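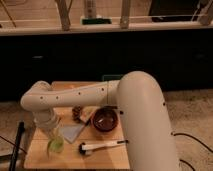
A light wooden tabletop under a cream-white robot arm.

Small tables are having a moment in Harju, and I'm a little bit thrilled about it. Nunau, the secondhand furniture store next to the old bus depot, sold 3,338 pieces in the year that ended in September, and owner Benvinda Guerreiro told me that small tables went faster than anything else on the floor. Sofas sat. Bookcases sat. Side tables were gone by lunch!

I stopped by at ten in the morning and there were already people lined up along the window (one guy had brought his own blankets and rope, so he clearly knew what he was doing). Guerreiro figures it's the new apartments on the east side. "People come in with a tape measure and a sad look," she said. "They've got room for a bed, a couch and one more thing, and they want the one more thing to be nice."

The average price has gone up, too. A plain wood side table at Nunau now goes for $60, and a bigger one with a drawer was tagged at $98 when I was there. I winced at that one, then went back and looked at it twice. 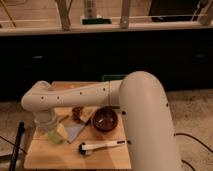
Wood is what buyers ask for, and pale wood most of all. Shahzad Gondal has refinished furniture in the back of the store for three years and says he used to stain nearly everything dark, and now he spends his days sanding it all off again. The look they're after is a small square top in a light honey color with the grain showing, like the one here, and Gondal says it sits especially well on a beige carpet, where a dark piece can look kind of heavy. I have beige carpet and a nearly black coffee table, so I took that personally.

If you've got something to sell, Nunau is buying again through the end of the month. Guerreiro will take scratches and water rings but no wobbly legs – she tests every table by leaning on it with both elbows. Bring pieces to the side door before noon. Store credit pays a bit better than cash, and she'll write you up on the spot.

The coffee table goes in on my next free morning. Gondal says he can get it down to bare wood, but he wants to see what's under the paint before he quotes me a price.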